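The Bottle Money of Skemstead

Six in the morning and the line outside the Kubiak depot already goes past the bakery. Shopping carts, strollers with no baby in them, one wheelbarrow. Everyone has bags. Everyone is here for the deposit.

Skemstead brought its bottle refund back two years ago, after a long fight with the drinks sellers, and the town has been arguing over it ever since. Too little money per bottle. Too much noise. Also, the river path is clean for the first time since anyone can remember.
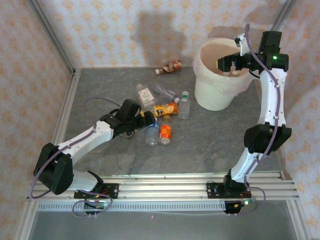

Iwona Witkowska runs the morning shift. Former school cook, fast hands, no small talk before nine. "People think it's pocket change," she says, tying off a sack. "For some of them it's the electric bill." Her best regular brought in 2,212 bottles in June. He won't give his name and he won't say where he finds them. Fair enough.

The rules are simple, sort of. Empty, not crushed, label still on. That last one causes most of the fights.

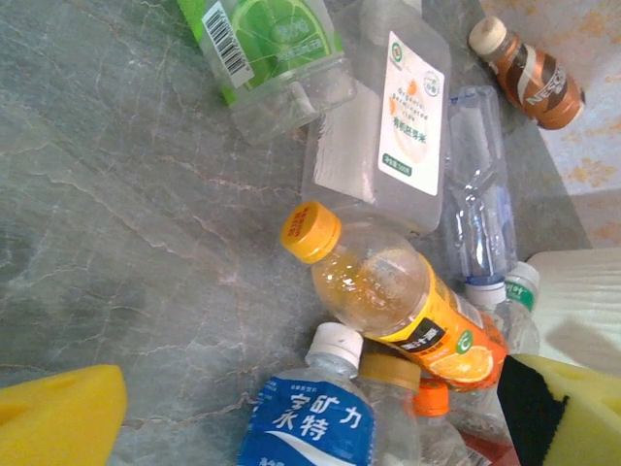 Labels are how the depot knows what it owes and to who. A peeled bottle is worth nothing, and rain peels plenty of them. Imports are the other headache — a clear bottle with a big sliced lime on it and small white Chinese characters over the fruit is plastic like any other, but if the importer never signed up, no refund. Witkowska takes them anyway, in a seperate bin. Hates sending people home with them.

Down the road in Dramberg they tried it differently. No depot, just shops. Mieczysław Chmielewska has a corner grocery there, and his back room was full inside a week. Sticky floor, wasps, bags up to the light switch. He was paid late, twice. "I sell bread," he says. "I didn't ask for a warehouse." He quit the scheme in the spring and over 239 customers signed a letter asking him to come back to it. He's thinking about it. His wife isnt.
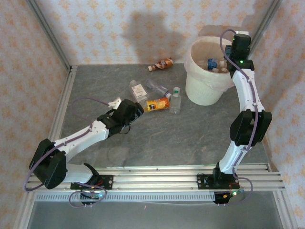

Where the sacks go next

A truck to Pamora, mostly, when the truck shows up. Sorted by color, washed, chopped into flakes, sold on. Prices went down last winter and the depot lost an afternoon shift over it. Witkowska wants that shift back before the summer crowds. She has asked twice. The line was still out the door when I left, and she'd run out of sacks.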